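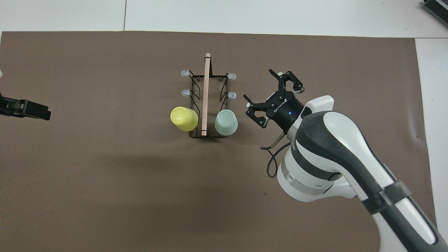

Gripper swap on the dish rack task: linkage fingers vs. parallel jaws
Forum index > End effectors > Two-finger

merrick_wrist
Posted 22 January 2021

I have been told that choosing a gripper is a matter of reading the spec sheet. I read the spec sheet. Then I spent most of December putting plastic cups into a dish rack, so you can judge how that went.

Setup: two arms, one table, brown paper over the white top. The rack is the cheap black wire kind with loops down both long sides. Cups go in on their sides, one yellow and one mint green. The right arm has the jointed linkage gripper. I ran that against the Lironard parallel jaw on the same wrist, same controller, same cups, 15 tries per gripper per cup.

Linkage fingers: 12 of 15 on the yellow cup, 12 of 15 on the green.
Lironard: 15 of 15 on the yellow, 2 of 15 on the green.

Yes, 2. I checked the log because I assumed I had typed it wrong. The yellow cup it loves. The green one it squeezes until the rim goes oval and then the cup leaves, usually toward me.

Questions for the room: is this a force setting problem or a fingertip problem, and does anybody have a pad they like for thin plastic?

----

Piralska_fan
Force setting. It's always the force setting. What are you sending it?

----

merrick_wrist
Lowest value the driver will accept. Below that it reports success and does nothing, a management style I recognize.

----

elsa.engebretsen
I'd bet on fingertips. The Lironard pads are flat and hard, and a tapered cup only gives you a thin line of contact. Linkage fingers don't close in a straight line, so they can settle a little on a slope. Stick some soft foam on the jaws and rerun the green cup before you touch anything in the driver.

Also, are you grasping across the rim or around the body? You didn't say, and it changes everything.

----

merrick_wrist
Around the body with the linkage. Across the rim with the Lironard, as the stroke won't clear the body of either cup.

I am now rereading that sentence.

----

Piralska_fan
So you compared two grippers using two different grasps.

----

merrick_wrist
I compared them using the grasps available to them. But fine.

----

toolplate_tom
I'm going to disagree with everybody. That isn't a bad comparison. If the stroke is too short for the cup, then that's the gripper's problem and it belongs in the score. People are buying a thing that picks up cups. They don't care how fair you were to it.

Where I'd complain is the rack. Those wire loops are a gift to any gripper that lets go badly. The cup rolls into a slot and you write down a success. Try it with the tips a finger's width higher at release and watch your 12s go down.

----

elsa.engebretsen
Tom, you can score it that way, but then you can't answer his question, which was force or fingertip. For that he needs the same grasp on both.

Agree about the rack though.

----

merrick_wrist
I score by where the cup ends up at the end of the move. If the rack helps, the rack gets a thank-you card.

One more thing I should have put in the first post. The cable loops down off the wrist on this arm, and with the wrist rolled for the left side of the rack it comes close to the wire. Two of the linkage misses on the yellow cup were the cable catching a prong and dragging the whole rack. I can't blame the fingers for those.

----

Piralska_fan
Tie the cable back to the forearm.

----

funier_refugee
Don't tie it tight. I did that on a Funier arm and pulled the connector out on the first full wrist roll. Leave a loop, just send it the other way around. And clamp the rack down while you're testing. You can go back to letting it slide once you know what the fingers are doing.

Which firmware is on the Lironard? There's a build 2432 that changed how it reports contact, and mine got a lot less grabby after it.

----

merrick_wrist
Older than that. Updating tonight, foam on the jaws in the morning, in that order and with a run in between so Elsa doesn't yell at me.

----

elsa.engebretsen
I wasn't going to yell. I was going to ask for the log.

----

merrick_wrist
Update. New firmware, bare jaws, green cup, rim grasp: 2 of 15 again. Very consistent product.

Same firmware with foam: 12 of 15. So, fingertips. The misses all slipped out slowly on the way down to the rack, and none of them flew at me.

----

Piralska_fan
I still think you could fix it in the driver.

----

toolplate_tom
Now do it without the rack.

----

merrick_wrist
Rack's clamped down, Tom. Ask me Monday.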